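How to Set a Price for Your First Product

Most new owners pick a price by looking at what others charge and going a little lower. You can do better with a pencil and one evening.
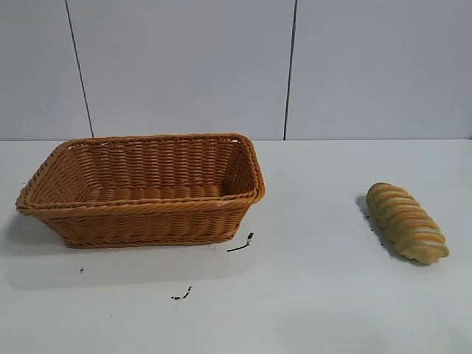 Step 1. Add up what one item costs you

List everything that goes into a single sale: materials, packaging, label, card fee. Leave out rent and phone for now. If you buy supplies in bulk, divide the bill by the number of items it covers. A box of 200 mailers from Ekum costs $54, so each mailer is 27 cents. Write it down even though it's small.

Step 2. Pay yourself for the time

Time yourself making a full batch, including setup and cleanup. Divide by the number of items in the batch. Multiply that by an hourly rate you would accept from someone else. Don't use zero.

Step 3. Add your fixed costs

Now go back to rent, insurance, software and the phone. Total them for a year. When I had my first shop in Terkport, mine came to $3,685. Divide your total by the number of items you expect to sell in that year. If you have no sales history, use a low guess and redo the math in January.

Step 4. Add profit

The number you have so far only gets you to break-even. Add a percentage on top. If you plan to sell to stores, check that your wholesale price still covers steps 1 through 3. Many stores double the wholesale price, so your retail price has to leave room for that.

Step 5. Compare

Look up prices from at least two sellers who make something close to yours. I used Deschamps and a stall at the Zendton market. If your number is much higher, look for costs you can cut, or find out what the buyer gets from you that they don't get there. If it's much lower, check your time in step 2 again.

Step 6. Test it

Keep the price in place for two months before you change it. Write down units sold each week and any comments about price. When you do raise it, update your website, printed lists and order forms on the same day.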